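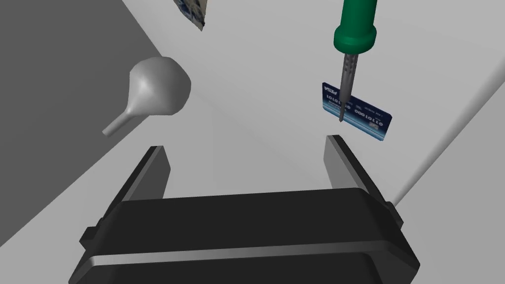
Bench notes, junk drawer task, Jun 28, 2024

Still in sim. The list for the Lubis setup reads like the drawer by my back door: funnel, soldering iron, credit card, a small book. The job is "tidy up," which my seven-year-old can do badly in 4 minutes and Lubis can do badly in an afternoon.

Martim wants a grasp order. I'd take the funnel first, by the bowl or the spout, I don't care. The card I would leave for last. A flat card and two flat fingers is an argument I've lost before. Soldering iron by the green handle, please. The planner has no opinion about which end is hot.

Ran 100 random starts in February with the old grasp scorer and got 61 clean picks. Mawar calls that promising. I call it a coworker I wouldn't lend my tools to.

The book gets its own section. 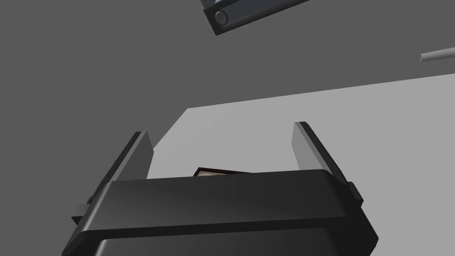 Notes by Albertina Serrano, checked by Herman Teoh

Fingers open wide, book between them, dark brown cover, closed. Lying flat, so the question is whether we pinch it across the sides or go for the edge. Herman says sides. Fine, but the wrist angle has to match the book's, and the scorer still likes square approaches.

To do: loosen the yaw limit, rerun the book alone, ask Bayu where the friction values came from. My drawer at home remains untouched.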